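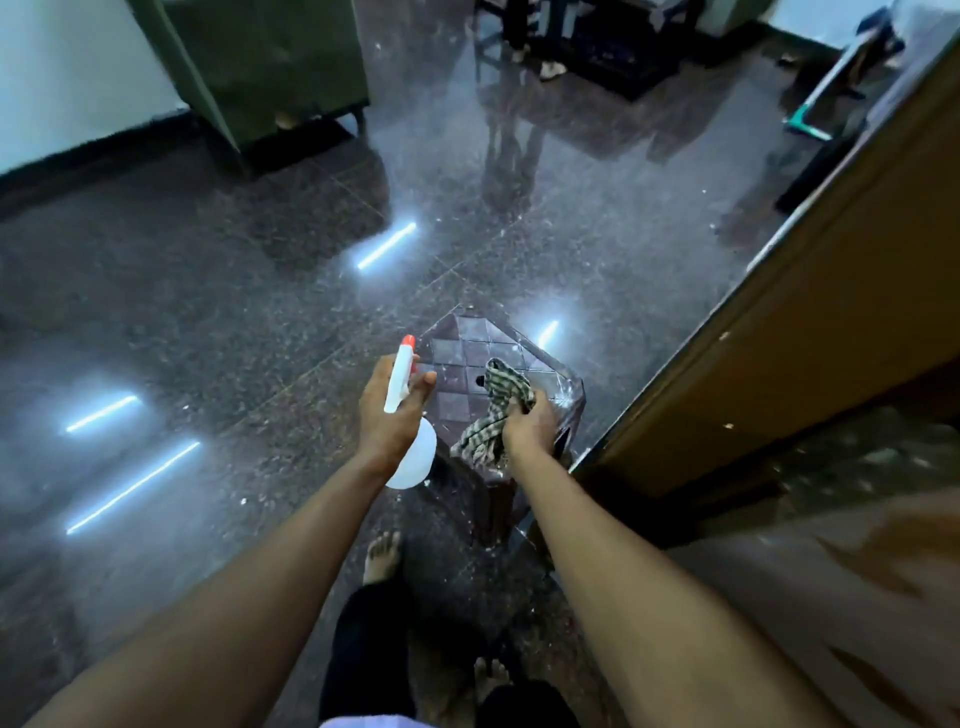 Last changed: 17/07/2020

Home Projects Purnis Reports Contact

Purnis — progress report to Muriithi, second period

Short version first. Perception is on track, planner is late, tooling is done apart from the export bug. Spend is inside the budget line. One request at the end, please read that even if you skip the rest.

Where we are

Work package on wiping tasks is the main thing this period. Two hands, one with the bottle, one with the cloth, one smallish piece of furniture. We picked stools because the seat is low and flat enough to plan for, and the legs are a pain, so both cases come in one object. Plastic one with the grid pattern on the seat is the hardest of the set so far. The wiping itself is fine, it's the estimate of what has been covered that suffers. The raised diamonds break up the surface normals and the coverage map comes out looking like a colander. Smoothing fixes it but then the small hole in the seat dissappears, and the planner happily sweeps the cloth straight over it. Harmless with a cloth. Not harmless if we ever go to a fingertip tool, so want it fixed properly.

Current fix: keep two maps, a coarse one for coverage and a fine one for holes and edges. Costs a bit of memory. Works on the recorded data, not yet on the arm.

Perception

Hand and object tracking now runs on the whole recorded set, 300 clips. Last report we were at a fraction of that and the tracker fell over whenever the two hands got close together. It still swaps left and right sometimes, mostly when the cloth is bunched and hides the fingers. Rate is down a lot since we started using the forearm direction as a hint. Forearms come in from the lower corners nearly every time with a head view, so it's a cheap trick and a good one.

Cloth is still the weak spot. We don't try to model the folds. We treat it as a blob with a contact patch underneath, and guess the patch from the hand pose. Checked cloth helps, the pattern gives the tracker something to hold on to. A plain one is worse. Ought to put that in the limitations section of the final report.

Shiny floors. Yes, again. Polished granite with tube lights overhead gives long bright streaks and the depth goes to rubbish under them. In June we lost a week to this. The segmenter was calling light reflections objects, and calling the reflection of an armchair a second armchair, upside down. Two things helped:

- a floor plane fitted first, everything below it thrown away
- a brightness mask, loose, so pale things like the white bottle don't go out with the streaks

Second one needed hand tuning. Would rather learn it, no time this period.

People in the background are handled by the safety layer and not by the task code. Feet and lower legs only, quite often, as the camera is pointed down at the work. The person detector we took off the shelf wants a head and shoulders and simply misses them. Swapped in a leg detector trained on our own clips. It also fires on table legs. Being looked at.

Planning

Late. Four weeks behind the plan you signed off, no point dressing it up.

The single arm planner from last period does a seat top without trouble. Two arms is where it bogs down. The bottle hand has to get out of the way of the cloth hand but stay close enough to spray again, and people do this without thinking — bottle hangs off to one side by the neck, cloth keeps going. Our planner either parks the bottle miles away or holds it right over the stroke. We added a cost for distance from the cloth and a keep-out zone over the stroke, and the motions look a lot more sensible in simulation. Planning time is now the problem, 35 seconds for a full seat. Needs to be 4 or under to be any use.

Plan is to stop replanning the bottle arm on every stroke. Only when the cloth crosses the middle line. Early test looks good, numbers next time.

Legs of the stool not started. They flare out, so the approach angle changes all the way down. Will likely slip to the next period, see request.

Control

Small section, little changed. Contact force on the cloth hand is held by the same controller as before. Gains retuned after the Doveck gripper pads were replaced, the new ones are softer and the old gains made it chatter. Stool slides if you push too hard from one side. Added a sideways force limit, done.

Tooling

- Labelling tool, version 2, in use by everyone. Keyboard shortcuts at last.
- Replay viewer shows both maps side by side with the head view. Wish we'd built this first.
- Export to the Ralutari format works but drops the last few frames of a clip. Known bug, low priority, someone will get to it.
- Nightly tests run on a subset. Full run takes too long on the current machine.

Risks

Planner, see above. Cloth tracking on plain fabric. Too many of the clips come from rooms with the same sort of floor, so we may be tuning to granite without noticing. More carpet and lino wanted.

Request

We'd like to move the leg wiping milestone to the next period and bring the two arm seat demo forward in its place. No change to the total. Need a yes or no by reply so that we can book the arm.

Next report will have planner timings and the first numbers off the real hardware, and the updated spend table, which is not attached to this one as finance haven't closed the month.

Shares 2 Comments 4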